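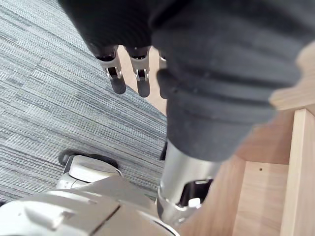 Operating Practice Group, Skullham Robotics

The Operating Practice Group writes and maintains the rules under which Skullham runs its legged robots in occupied offices. We are a small department of five and sit between engineering, which builds and modifies the machines, and the site teams, who run them. We do not design hardware and we do not set delivery dates. Our output is a rulebook, a set of record forms and a signature on each new task before it is run with people on the same floor.

What we are responsible for

The rulebook is called Dosach. It began as a two-page checklist and now has 22 sections, each with a named owner. Dosach covers working distance, speed and force settings, emergency stop arrangements, floor condition, clothing and covers on the arms, and the state in which furniture must be left at the end of a task. It is used alongside the published standards and the law of the country in which the robot is working. Where Dosach and a legal requirement differ, the stricter one applies.

Sleeves and soft covers have a section to themselves. A cover must not reach past the last joint it is meant to protect, must not hide a label that the operator needs to read, and must be checked for trapped folds before the arm is powered. Finger joints are left clear so that they can be inspected by eye. Any pin or hinge showing play is reported to engineering and the hand is taken out of use until it has been looked at.

Floors are treated in the same way. Carpet tiles are walked by a person before a robot walks them, and lifted corners are put down or taped. The operator records the type of floor on Form 9 together with the software version and the name of the person holding the stop control.

Furniture tasks

Most of our current work concerns office furniture. Cupboards look simple and are a common source of near misses. A door on side hinges sweeps an area that was free when the task was planned, and its free edge sits at a height where a person walking past may not be looking. 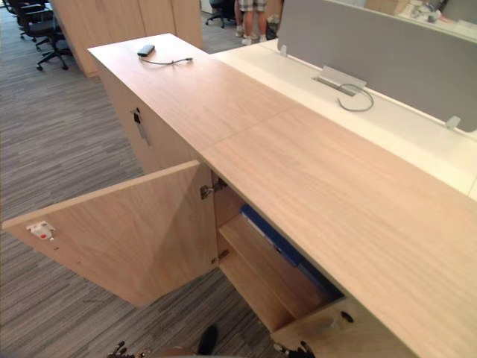
The swept area of a door is therefore marked on the task plan as occupied for the whole task, whether the door is open or shut. People may stand beyond it, behind a desk or screen for instance, provided they have been told that a task is running. The operator must be able to see them.

Other points from the same section:

Doors are opened to the hinge limit or left shut. Part-open positions are not used as a resting state.
Pulling force is limited at the controller and not by the operator's judgement. If a door does not move within the limit, the task stops and a person checks the lock.
Keys are removed before the run or recorded on the plan as a snag point.
Loose devices and trailing cables on a work surface are recorded in the same way, with the side on which the cable lies.
Papers and binders inside a cupboard belong to the site. They are not moved unless the task plan says so.
At the end of the task the gripper is withdrawn clear of the furniture before anyone approaches.

How a rule is changed

Any employee may propose a change. The proposal goes to the section owner, who has nine working days to reply in writing. If the change loosens a limit it also needs a trial on the Cernari floor, our test office, with two members of the group present – one at the stop control and one keeping the record. Changes that tighten a limit can be issued the same day. The full rulebook is reviewed every October.

Near misses are logged by anyone who sees them, on site or in the test office. The log is open to all staff. Entries are not used in staff appraisals.

People

Madalena Lobo heads the group and signs task approvals.
Thitima Khunthong owns the sections on furniture, doors and drawers.
Sorin Bratu owns hands, covers and force limits, and is our contact with the Pîrvu workshop, where grippers are serviced.
Ultan Flanagan runs operator training and the stop control assessment.
Sreekumar Lobo keeps the near-miss log and the record forms.

Contact

Site teams should use extension 2306. Outside bodies wishing to see a copy of Dosach may write to the group at the Skullham office. Copies are supplied for reading only, and the printed version is uncontrolled.

Page last checked Jan 24, 2025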